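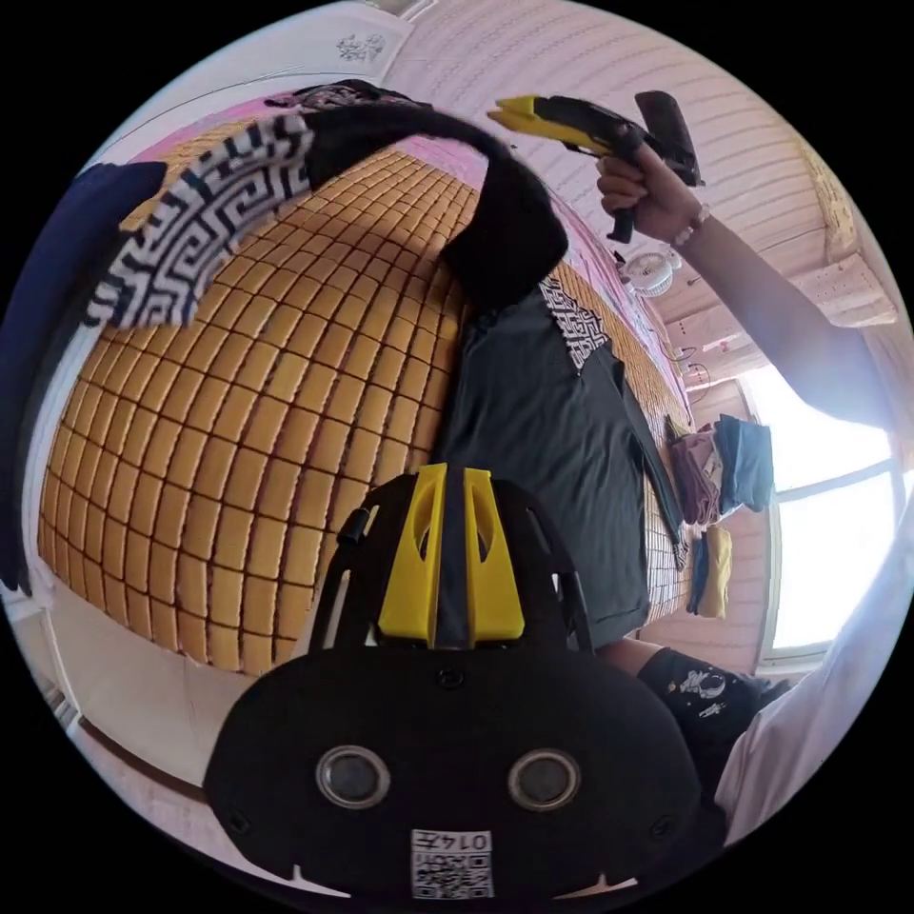
Teaching shirt folding with two hand-held grippers – how do you keep the demos consistent?

Posted by Perrine Delaunay
March 2, 2024

Hi everyone! I've been lurking in the Hurnstead help pages for a while and finally have something to ask. I'm collecting demonstrations of laundry folding with a pair of hand-held grippers, one in each hand, and I love it. I did a bit of remote control work in July with the Gastano arms (leader arms on a desk, follower arms across the room) and it was fun, but picking up a shirt with the grippers feels so much closer to picking up a shirt!

My trouble is with dark T-shirts. I have 108 demos so far, all done on a bed. The towels and pillowcases trained fine. The T-shirts did not. When I run the policy, the left arm goes for the hem and the right arm sort of hovers over the shoulder, then drifts off and closes on nothing. Sometimes it grabs the bed covering instead, which made my husband laugh pretty hard.

What I do in each demo: lift the shirt by both shoulders, give it a shake, lay it down, fold the sleeves in, fold in half, fold in half again, put it on the stack. Each one takes me around 70 seconds. If I miss a grasp I just try again and keep going.

So, a few things I'd love to hear about. Should I throw out the demos with missed grasps? Does the shake hurt? And is a bed even a good surface for this, or do I need to move to a table? I'd hate to redo everything, but I will if I have to – I really want to see this thing fold a shirt.

Sylvain Boyer

Oh, this is a great project, and I think you're closer than you feel!

Keep most of the missed grasps. A miss followed by a clean recovery is some of the best data you can give it, because your robot is going to miss too and it needs to have seen what comes next. The ones I'd drop are where you fumble for a long time, or where you put a gripper down and fix the cloth with your fingers. Go through them at double speed and you'll spot those quickly.

The shake, I would take out for now. When you snap a shirt in the air the cloth is a blur in the wrist cameras, and it lands differently every time. On top of that most arms can't move that fast, so the policy learns a motion it can't carry out. I'd do this instead:

Grip both shoulders and lift until the hem just clears the bed.
Move toward yourself while lowering, so the hem touches first and the rest lays out behind it.
Let go with both grippers, one and then the other, always in the same order.
Back straight up before you go anywhere else.

That last step matters a lot more than I expected. If you swing away sideways right after you open the jaws, the policy starts swinging away before it has opened them. Then you get shirts dragged across the bed – ask me how I know!

About the hovering: with a dark shirt there isn't much for the camera to hold on to. Folds in charcoal or black cloth hardly show. Are you approaching the shoulder from the same side each time? If half of your demos come in from above the collar and half from the sleeve, the average of the two is a gripper hanging over the shoulder doing nothing, and that sounds a lot like what you've got. Pick one approach and stick with it for a whole batch. If some of your shirts have a trim or a stripe, start with those, then mix in the plain ones.

I got a decent half fold out of 70 demos done this way, on a Tratberg pair, so your number is fine.

Tuncay Işık

Use a table. Beds are too soft and it wont work

Colette Guérin

I'm going to disagree with Tuncay a little. I teach folding on a bed all the time and it works! What you need is for the height to be close to the same when you run it. If you collect on a bed and then deploy on a hard table, yes, the grippers will come in too low or too high and you'll have a bad day. Same surface for both and you're okay.

Softness even helps at the start. You can press the fingertips down a bit to get under the edge of the cloth, and the bed gives. On a hard table you have to be really exact, and with dark cotton that's tough for a beginner.

The grabbing of the bed covering is a real problem, though. Anything with texture or a loose edge gives the jaws something to catch. Pull it tight before you begin and tuck the ends, and when you do pinch it by accident, open up and back off right away and leave that in the recording. I'd also change covers partway through, say every 9 or 10 shirts, or the policy will decide that the pattern underneath tells it where to go.

Two more that cost me a lot of time. Daylight from a window is lovely for an hour and then it moves, so spread your sessions over the day (morning, noon, evening with the lamp on). And watch your own arms! I kept reaching across one gripper with the other to get at a sleeve, perfectly natural for a person, and my Peeters arms stopped dead every time they tried to copy it. Now I turn the shirt a bit first and fold each sleeve with the gripper on that side.

Perrine Delaunay

Thank you both so much (and Tuncay too)! Sylvain, I went back and looked, and you're right, I come at the shoulder from all over the place. I did 4 new ones tonight with no shake and the same approach each time, and they feel slow and a bit silly but so much tidier. I'm going to do a full batch like that before I retrain. Will post how it goes!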